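Search tickets Search

Breaker for kitchen circuit trips at lunch, only at lunch

March, 8:40 a.m.
Opened by Chrysanthi Ververidis, Darberg office services

Symptom: the breaker feeding the kitchen counter goes off most days between noon and 12:30. It takes the microwave, the kettle and, for reasons known only to whoever wired this floor, the label printer in the mail room. Resetting it brings everything back. By 1 p.m. it behaves perfectly, and it was behaving perfectly both times the electrician came.

Previous ticket was closed as "could not reproduce." The electrician visited at 9:15 in the morning. I could have told him.

9:30 a.m. – Petro Karpenko
Taking this one. Breaker is a 16 amp. The panel label says "KITCH / MISC," and I would like to meet Misc. Please leave everything plugged in where it is. Don't tidy up for me.

11:10 a.m. – Petro Karpenko
Traced the circuit with the tone generator. Misc turns out to include:

- counter outlets, both sides of the sink
- the outlet behind the vending machine (machine itself is on another circuit, thank heaven)
- mail room, north wall
- one outlet under the desk of Caradog Jenkins

Put a clamp meter on the line and left it logging. Idle draw is low and boring.

12:25 p.m. – Petro Karpenko
Microwave alone, no trip. Microwave plus kettle, over the rating, but this type of breaker will put up with a modest overload for a good few minutes and the kettle is done before it gets annoyed. So those two should be getting away with it. They are not getting away with it. Something else is joining in.

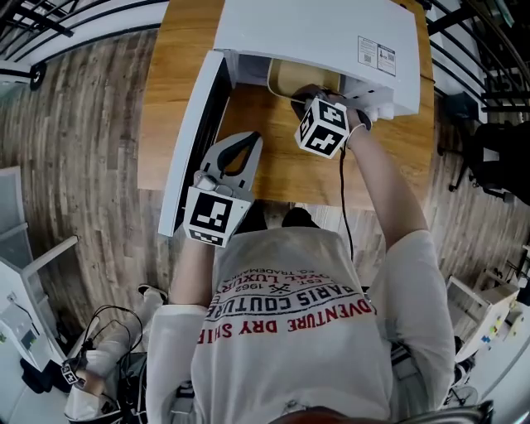
Attachment 1: seated at the table, reaching into the white appliance.

Breaker went at 12:18. Log shows a third load coming on at 12:04 and staying on. It isn't in the kitchen. I walked the list of outlets again and reached the desk mentioned above.

12:50 p.m. – Caradog Jenkins
I have been asked to comment. It is a small heater. My desk is under the vent, and the vent has held a grudge since the Hunis people rebalanced the air. I only run it after I come in from my walk, at noon. It has never tripped anything at my end.

1:05 p.m. – Petro Karpenko
It has tripped something at everyone's end, Caradog.

Also, it's plugged into a Niria power strip, which is plugged into a second power strip. The second strip is discolored near the switch. I've taken both away and they are not coming back.

1:20 p.m. – Chrysanthi Ververidis
Can we just fit a bigger breaker? Asking because three people have now suggested it to me in the hallway, all with great confidence.

1:35 p.m. – Petro Karpenko
No. The breaker is sized to protect the wire in the wall, and the wire would be staying the same size. Please pass that along in the hallway.

What I'd do:

1. Heater stays off this circuit. Done as of today.
2. Mail room north wall moves to the spare way in the panel. Mladenović quoted for this last year and the quote is probably still in somebody's drawer.
3. Relabel the panel so it says what it feeds.
4. Ask facilities to look at the vent over Caradog's desk before he buys another heater.

2:15 p.m. – Amparo Goicoechea, facilities
Vent damper was stuck open. I moved it with a broom handle. Proper fix ordered. The quote was in my drawer, and it has gone up by $200.

4:10 p.m., next day – Petro Karpenko
Ran the kettle and microwave together twice over lunch, heater absent. No trip. Label printer stayed up throughout. Leaving the logger on until the mail room work is finished.

Status: changed from Open to Waiting on vendor.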